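The Lower Register: a poet among the river records

The gauging station at Clondero has recorded the level of the River Pidel every morning for longer than any of its present staff can account for. Until the readings were automated, they were taken by eye from a painted board and entered by hand in a ledger, with a narrow column at the right for remarks. It is this column that forms the basis of The Lower Register, the new sequence by Marwan Majali, published this month by the Gesel Press.

Majali spent a winter at the station under the Sukprasert Residency, which places a writer each year in an institution whose ordinary business is measurement. Earlier holders have worked in an assay office and in a seed-testing laboratory. The terms are modest. The resident is given a desk, access to the records and a stipend, and is asked in return to give one public reading and to deposit a set of working papers with the host.

The station's ledgers are kept in a long room on the upper floor, facing the weir. Majali read them in order, beginning with the earliest surviving volume and copying out every remark of more than three words. Most of the observers were sparing. "Ice at margin" appears throughout the colder years, as does "board obscured". One observer, who signed only with the letter T, was a good deal freer, and it is T who becomes the central presence in the book. "Water the colour of a bad tooth," T wrote one February. Some weeks later, beside a reading that has been twice corrected, there is the single word "Sorry".

From this material Majali has made a sequence of 60 poems, none longer than a page. Each takes its title from a gauge reading and opens with a remark from the ledger, set in italic. What follows may stay close to the observer's morning or may leave it altogether. The poem headed "1.42" remains at the board with a lamp and a pencil that will not mark damp paper. Its neighbour, "1.44", goes at once to a kitchen in another country, where a grandmother is measuring rice by the joint of her finger. The two centimetres between them are never mentioned, although the reader is likely to feel them.

The form is strict. Every poem has 9 lines, a number taken from the ruled divisions of the ledger page, and the fifth line is always the shortest. In lesser hands this might have become mechanical, and there are places, chiefly in the third section, where the short line seems to arrive because it is due. More often the constraint gives the poems a held quality. The sentence narrows, passes through its gap and widens again, and the comparison with the weir outside the window is one the poet has had the good sense to leave alone.
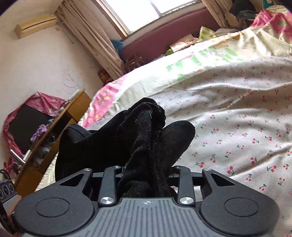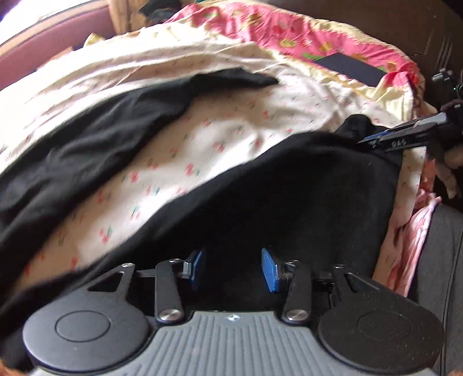
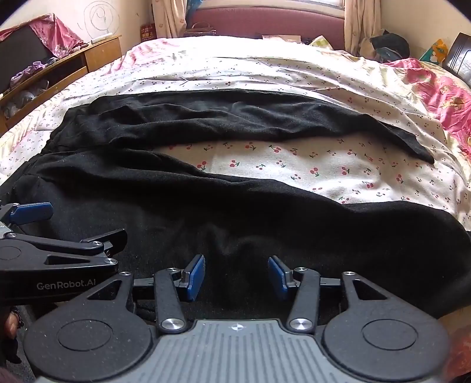
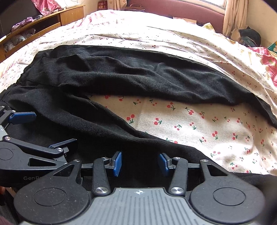 Brândușa Surdu is less persuaded by the form, and told the audience at the Clondero reading that the fifth line had begun to trouble her well before the end. She could hear it coming, she said, as one hears a step that creaks, and she had wondered whether T, who so plainly disliked the ruled page, would have thanked the poet for ruling it again. She added that she had gone back to the opening section the following evening and found herself reading it aloud.

The objection deserves a proper answer, and Majali offered one at the reading, at some length. The observers had no choice of column. Whatever they saw on the river, they had a space the width of a thumb in which to put it, and the force of their remarks came in part from that narrowness. To release the words into a looser form would, in Majali's view, have been to suggest a freedom that the writers of the ledgers did not have. There remains a question as to whether a form can be both a tribute to a restriction and a relief from it. The book does not settle this, and the final section, in which T's entries cease without explanation, leaves it very much open.

That final section contains the best writing in the volume. A new hand takes over the ledger, neat and incurious, and the remarks column stays blank for months. Majali meets the blanks directly. Six of the poems open with no italic line, only the white space where one would have stood, and the voice that fills the remaining lines is for the first time recognisably the poet's own. "I have your chair," one of them says, "or a chair." In another, the speaker telephones the parish office to ask after a name beginning with T and is politely kept waiting. These poems are plain to the point of bareness, and they gain a great deal from all that has come before them.

The Gesel Press has produced the book with care. The readings are set in the outer margin in small figures, so that it is possible to turn the pages quickly and watch the river rise and fall. The first printing is of 1,000 copies, with a further 225 bound in grey cloth and signed by the author. A short note at the back describes the ledgers and gives the shelf marks of the volumes used. It might usefully have been longer. Readers who wish to know how much of T is transcription and how much is Majali will have to make the journey to the station — or wait for the working papers, which are to be opened to visitors in August.

A sound recording of the Clondero reading is held at the station and may be heard there on request. The weir is audible throughout, rather louder than the applause.

The Lower Register by Marwan Majali is published by the Gesel Press. Applications for the next Sukprasert Residency will be considered from writers in any language, provided that a sample in English translation is supplied.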